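3.2 The shared shelving and how its levels were used

The second setting in our study was the common room of the Selbridge site. In this room the storage is not built in. The things which have no owner's cupboard are kept on open wire shelving on castors, of the kind that can be pushed to another wall when the room is needed for something else. We were interested in this furniture because it has no doors and no drawers, so that every decision of the persons who put things away stays visible to the next person.

For the whole study we noted 237 placements, that is, occasions on which an object was put on a shelf and left there. Following Mnguni's scheme, we gave to each placement one of 5 codes: display, reach, overflow, container and floor-near. The first code is used when the object is turned or leaned so that it can be looked at. The second is used when it stands at the front edge, where the hand comes first. The other three are explained in Section 2. Two coders worked separately and disagreed in 11 cases, which were settled by discussion before the analysis.

The top level was by far the most used, and it was also the most mixed. Soft toys lay there together with a bowl and with flat items that leaned backwards. We had expected that the toys would be collected at one place, for example in a basket, as the Zoditz households did. Instead of this, the large dark blue toy was given the left end of the shelf and was allowed to hang over the side. The white bowl stood at the front, and we coded it as reach. An item that leans was coded as display, also when a toy was partly behind it.

The middle level behaved in a different way. It was either left bare or it was given one woven basket and became a container level (Figure 4). We find this change interesting – a basket makes a level look finished, and a bare level seems to invite no one to put down a single thing. In the interviews, several persons told us that they "did not like to start" an empty shelf. The same remark was made in the Jamasitz interviews, although the furniture there was of a different type.

The bottom level was dense when we could see it fully. A sponge was kept near a soft tan item and a black bag, which means that cleaning things and carrying things shared one surface. The code floor-near was therefore difficult to separate from overflow, and 3.4 comes back to this problem. The floor itself, of dark grey carpet tiles, received no code unless an object was put down on it for longer than 300 seconds.

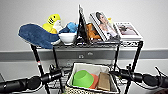
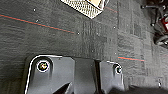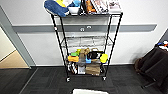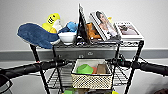

Figure 4. Common room, Selbridge. First and fourth: top level in use, with the basket below it. Second: carpet-tile floor. Third: the levels with the middle one bare.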